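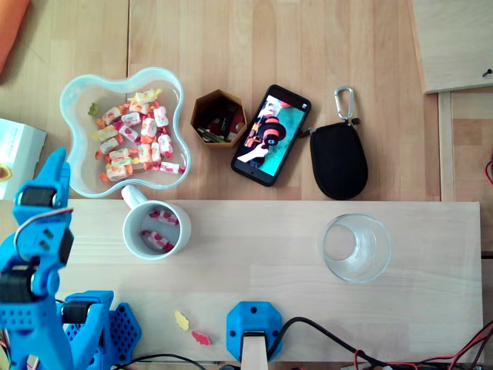 When the money is kept from you

Naa Abubakari was married for four years before she held her own bank card. Her wages from the Wurar depot went into her husband's account, and on Fridays he gave her bus fare.

"I didn't call it abuse," she says. "He never hit me. I thought he was careful with money."

She left in October, with two children and a bag of school uniforms. She now answers the phone at Appiah, a support line that took 891 calls last year.
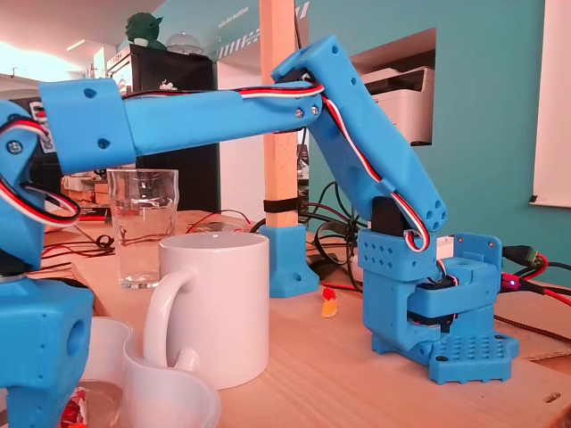
What do callers ask first?

Most want to know if what is happening to them counts. "They tell me about a receipt he shouted over, then they apologise for ringing," Abubakari says. "I let them talk. I don't tell anyone to leave that night."
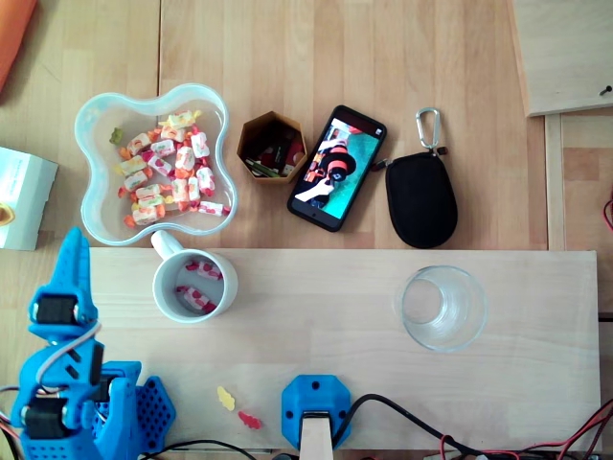

Wrapped sweets in a clear plastic bowl.

Her colleague Mawuli Osei deals with the banks – slow work, he says, when the caller's letters are being opened at home. He asks for a safe address before anything else.

Abubakari's mother told her to go back, twice. They speak again now, mostly about the children.

"She was given the same advice by her own mother," she says. "I was angry for a long time. Some days I still am."
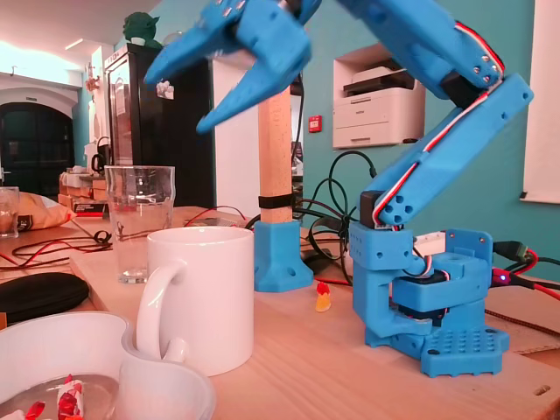

Blue robot arm on a wooden tabletop.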